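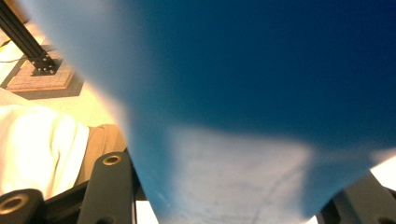
Grippers and Soft Things: Workshop Tips After a Bad Afternoon

Skikimport sell the gripper we use, and the manual that comes with it runs to 177 pages. Soft materials get half of one. The half page says that flexible items "may require adjustment", and I have thought of that phrase often, mostly while on my knees with a torch.

What went wrong in October was simple enough. We were teaching the bench arm at Vokside to pick up a sheet, fold it once and lay it down. First you do the job by hand with the gripper, over and over, so there is something for the arm to copy. Then the arm has a go. Ours picked up the sheet beautifully, carried it across, and took a loose corner into the wrist joint on the way. The wrist went on turning. The sheet went on following it. By the time Raimonds Grīnberga reached the stop button, which I had thoughtfully put on the far side of the bench, the wrist was wearing a tight little turban and the motor smelled of hot dust.

No fingers were lost, the sheet was ruined, and a replacement wrist gear came to 623 euros before postage. The tips below are what we do now. Most of them are free.

Put the stop button where your hand already is

Ours is now screwed to the front edge of the bench, on the side where the person stands. Try it with your eyes shut. If you have to pat about, move it. If you have to lean over the arm to reach it, move it today.

While you're there, press it. A surprising number of stop buttons have never been pressed, and Raimonds found that ours stopped the arm but left the gripper closed. That may suit you if it's holding something heavy. It doesn't suit you if it's holding your sleeve. Find out which sort you have before you need to know.

Grab less cloth

Everyone's first instinct is a good big handful. A big handful droops, and the droop is what gets into things. Take a small pinch near an edge and let the rest hang on the side away from the wrist. With slippery sheeting you may need a second pinch; with a cotton tea towel you almost never do.

Large sheets also hide the fingers from you, and from any camera sitting behind them. If you can't see what the fingers are holding, neither can the arm, and it will carry on with great confidence all the same. We stop and start again when that happens. It feels fussy for the first hour.

Measure the hang

Hold the material in the gripper at the highest point of the move and see how far it drops. Then measure the clearance to whatever is underneath. We like 50 mm to spare. On the day of the turban we had 2, and I remember being pleased with it.

Do it again with the material moving. A sheet that hangs politely when it's still will billow as soon as you swing it, so walk the arm through at its slowest speed first, then one step faster, and keep your other hand on the button.

Cover the joints, but cover them properly

A sleeve over the wrist keeps cloth out of the works. A loose sleeve is one more piece of cloth. Ours is the cut-off leg of an old wetsuit, tight enough that getting it on involved talcum powder and some language. Check that it doesn't block any cooling slots, and take it off once a week to see what has been living under there. Threads, chiefly.

Tape the cables

Any cable that can be lifted with one finger can be lifted by a passing hem. Run them along the posts and fix them every hand's width. Miłosz Kozłowski favours hook-and-loop straps, I favour tape, and we have agreed not to discuss it over lunch. Leave a bit of slack at each joint, and no more than a bit.

If it does wrap

Press stop. Then switch off at the wall and pull the plug -- the button by itself doesn't count, however calm everything looks. Wait for the lights to go out. Support the arm before you touch anything, because some arms sag when the power goes and ours comes down like a tired elbow.

Cut the material away. Don't try to save it by running the joint backwards. I did try, for a sheet that cost less than a sandwich, and that was very probably what finished off the gear. Blunt-ended scissors are best. A craft knife will find the cable for you.

Pick out every thread with tweezers, turn the joint by hand through its full travel, and feel for grit or a tight spot. If there's either, leave it unplugged and ring whoever sold it to you. A joint that feels rough by hand won't get better at speed.

Write down what happened

We keep a cheap notebook, a Prallden one with squared paper, on a string beside the bench. Each entry has the material, where it was gripped, the speed, and what it caught on. My entry for the turban also has a drawing. Raimonds has since added a small face to it.

Spare wetsuit leg is in the drawer under the vice, left one only.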